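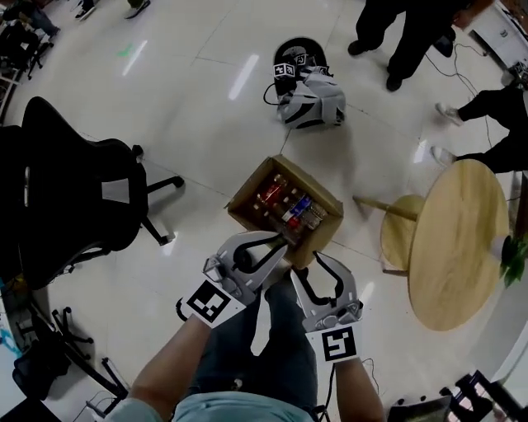

Two hand-held grippers at the near side of an open carton of cans and bottles.

Home | Guides | Standards | Downloads | Contact
Print this page | E-mail this page

Recording carton tasks with paired hand-held grippers

Applies to Hikix sites using the Backlund task list, revision of April. Read the general floor rules first if you have not recorded before.

1. Floor and carton

Set the carton on the floor with all flaps folded out. A flap that springs back will cover a fiducial at the moment of grasp and the episode will be rejected. Leave 270 mm of clear tile on the operator's side of the carton for the fingers to approach at a shallow angle.

Route cables behind the operator wherever the room allows. If one has to cross the floor, run it outside the reach of both arms and check it between episodes. Swivel chairs may stay in the room but their castors must not rest on a cable.

Glossy floors are acceptable. Ceiling lights reflected in tile can wash out a marker held low, so do a short test recording and look at the marker detections before starting the set. If detections drop out, turn the carton and the operator by a quarter turn and test again.

2. Markers

Each gripper carries its own square pattern. Left and right must never be swapped, including for a left-handed operator. Wipe the marker faces with a dry cloth. Do not use tape over the face, even clear tape.

A marker plate with a lifted corner is a fault. Tag the gripper and take it out of use.

3. Contents

Mix rigid and soft items unless the task list says otherwise. Glass goes in upright, beside a can or carton wall – never on top of snack packets, which shift when something next to them is removed. Sealed containers only. Note the item codes on the Jirness sheet before the first grasp.

4. Grasping

Take tall items one at a time until the operator has passed the single-item check. After that both grippers may be loaded together.
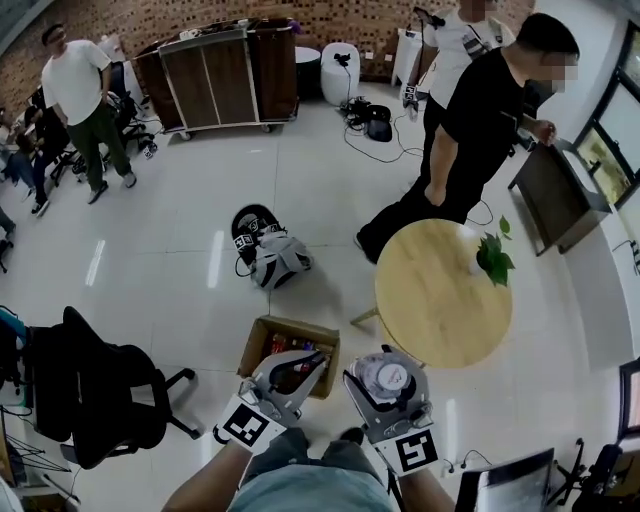 With both grippers loaded, move one and hold the other still. Set the first item down, release, and withdraw the fingers fully before the second hand starts. Overlapping releases were the largest single cause of rejected episodes in the Vurnunby set: 654 rejected out of 2,367.

Bottles are held on the body, below the shoulder. Round tubs with lids are held across the sides, with the lid left free. Close the fingers until the item stops turning and no further. Over-squeezing a thin wall gives a finger width that the arm will later try to reproduce.

Forearms should stay off the carton edge. Operators working seated should bring the seat closer instead of leaning.

5. Ending an episode

Hold both grippers open and still for a slow count of three, then stop the recording. Do not put the grippers down while it is running. Dropped items: leave the item where it lies, stop, mark the episode D on the sheet and reset.

Change operators after 19 episodes, or sooner if the wrists are tired. Repeat the test recording from section 1 after every change.

Back to top | Next: Shelf tasks | Print this page | E-mail this page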